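Coaching Unit 9: Pitching Changes and the Bullpen

Read before the tutorial. Skye Lamont has the scorebooks from the Linlow games if you want to check an inning.

A starter coming back from injury should have a pitch limit agreed before the game. Write it on the lineup card. In the February match against Nakar the limit was 34 pitches, and the reliever was told to warm up far too late. 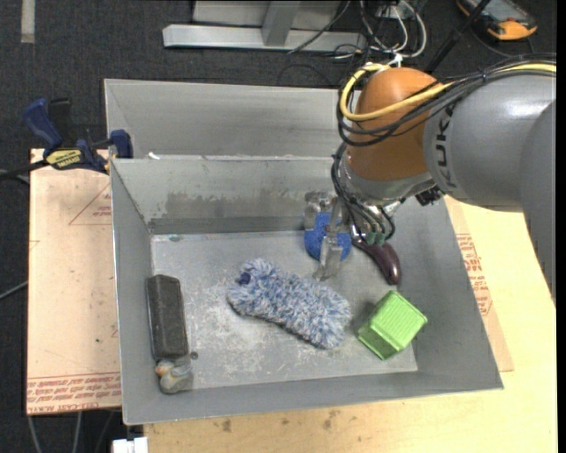
Fig. 1. Robot arm and metal bins.

Second point: the long reliever. He has to cover several innings, so don't use him the day before. Look at his strike rate with runners on base as well as his ERA.

For the tutorial, pick one pitching change from the Nakar game and write half a page on whether you'd have made it earlier. Hand it to Euan McIver by 7th June.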